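Yimyam: a little data card for a lot of tabletop stuff

Updated 16 Jul 2025

Hi! If you landed here from the Vorach page, welcome, and if you landed here looking for the noodle place, sorry, different Yimyam. What we have is a collection of pictures of household odds and ends sitting on a table: fruit, baskets, bins, storage boxes, the sort of thing you'd find on a kitchen counter about ten minutes before company shows up.

I put the first version together with Nattawut Sangkhawat, who picked most of the objects and has much stronger feelings about baskets than I do. Finbarr Ó Flaithearta went through the labels afterward and fixed a lot of my spelling (I had "wicker" three different ways).

What's in it

There are 2000 pictures, split over 6 folders by the kind of container that matters most in each one. The folders are:

baskets
open_bins
lidded_boxes
small_trash_cans
trays
mixed

The mixed folder is the biggest and, to my mind, the most fun. It's where a basket, a bin and a box all share the table and you have to work out what belongs where. If you only have time to look at one folder, look at that one!

Each picture has a text file with the same name. Open it and you'll get a plain list of the things on the table, one per line, plus a line for anything that's inside something else. So an orange in a basket is written as "orange > basket". We tried a fancier scheme for a while and I kept getting lost in it, so we went back to the little arrow.

How we name things

Short names, lowercase, color first if the color helps. Here are the rules we ended up with after a fair amount of arguing:

A container with no lid is a bin, unless it's woven, and then it's a basket. A container with a lid is a box, unless it's made for trash. Handles don't change the name. We had "tote" and "caddy" and "crate" in there at one point and no two of us used them the same way, so they're all gone.

Fruit is fruit, toy or real. I know, I know. You often can't tell from the picture, especially with a banana, and I got tired of guessing. If you can only see a bit of something and it could be two or three things, write the color and "object" and move on. "Orange object" is a perfectly good label.

Partly hidden things still count. If you can see the rim of a basket, it's a basket. If all you have is a beige corner of who knows what, it gets "beige object" and a question mark after it. Please leave the question marks in — people keep cleaning them out in pull requests and then I have to put them back.

A sample from the mixed folder

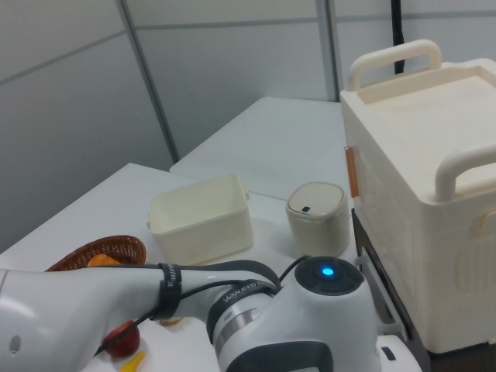

Apple out on the table, something orange in the wicker basket, and the open cream bin still empty.

The label file for that one reads:

red apple
small yellow object ?
beige object ?
brown basket
orange object > brown basket
cream open bin
small cream trash can
large cream box

Cream on cream on cream, as you can tell. Nattawut loves it. I find those files the hardest to check, so if you spot a bin that's been called a box, open an issue and tell me the file name.

Splits

800 pictures have been checked by two people and those are the ones in checked.txt. The rest have been through one pair of eyes, usually mine, so go easy. There's also a list of up to 100 files in todo.txt where we still disagree about what's in the basket.

Known problems

The trays folder is thin. We ran out of trays.

Older files say "trashcan" as one word. The script in tools/rename fixes it, but it also mangles "can opener", so run it on a copy.

A few names came over from Skarkholm, our earlier set, and still use the old words for lids. I'm working through them slowly.

Using it

Help yourself for research or teaching, and mention Yimyam somewhere if you write it up. If you want to add pictures, copy the label style above, keep the folder names as they are, and send them in small batches. The next round of additions goes in sometime in September, together with the first of the Wokura kitchen drawers (so many spatulas).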